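Ticket 493: Gripper purchase on hold, sim results don't support the quote
Project: Wendness
Status: Open, waiting on vendor
Priority: Medium

Opening this so there is a record before anyone signs. Sketico wants us to order 3 two-finger grippers now, on the strength of their simulation package. I've gone through what they sent and I'm not ready to release the money. The sales pitch says the gripper will handle doors and bench work in our layout with no changes. The bench view from the gripper is the one they lead with.

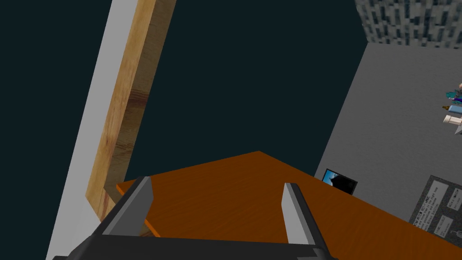

Image: Sketico, simulation output

Fingers open, nothing between them. Fine as a look at reach, but it tells me nothing about grip, load or what happens when the part is a bit off. I asked for runs with objects of known weight and was sent the same brochure again.

Update 1
Vendor says the door task is the better test. I agree, because doors are what we would be paying for. 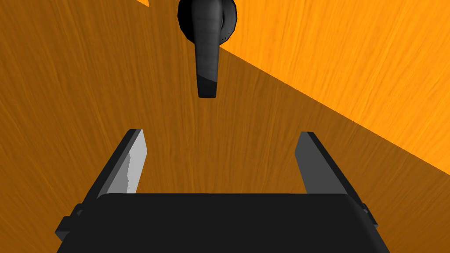
Right gripper open below the lever handle, simulated.

My questions went back the same afternoon:
What force does the lever need in the model, and who measured it?
Was the handle copied from a real one or picked from a library?
How many tries are behind the success figure in the quote?

Answer to the first was "standard". No answer to the other two. Kiani, who would do the install, won't commit to a labour price until they have the handle force – fair enough, and it means our install line is still a guess.

Update 2
Looked at the view from the robot's body as well, with both arms up. The quote covers grippers for the right arm only.

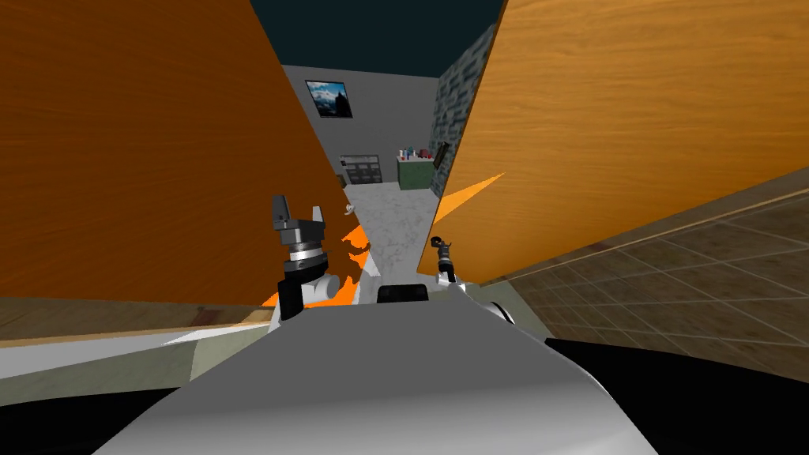

If we want the left arm fitted the same way, that's a second purchase, plus spares, plus a second round of calibration. None of it is in the budget. Berkis quoted us for both arms and came in almost 40 per cent higher, which looked bad until I lined the two up item by item. With the left arm added to Sketico's price I doubt there's much in it.

Update 3
Vendor offered a discount if we order before the end of April. Declined for now. A cheaper gripper we can't use is still money gone, and the return terms exclude anything that has been mounted.
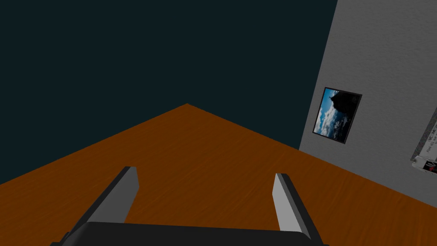
What I need before this moves to approved:
Handle force and payload figures in writing
One loan unit, tested on our own door and bench
Price for both arms, with spares and cabling listed separately
Return terms that still apply after mounting

Workaround in the meantime: keep the old grippers on the current service plan and push the Wendness equipment line to next quarter. Finance has been told. Leaving the ticket open until the loan unit is confirmed or refused.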